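Most of the trouble at Mimoden is in the clocks. Its planner learns from people working with hand-held grippers, and each gripper's position comes partly from a printed marker. If two streams drift apart, the path is wrong. The team's tool, Flosside, lines them up and throws out bad runs - 409 of the first 1000 went that way. 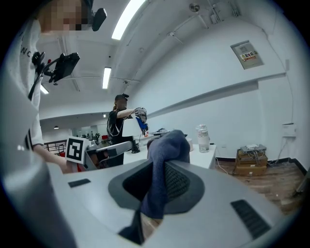 Everaldo Magalhães thinks the filter is too strict, and would keep any run with a gap under 2 frames.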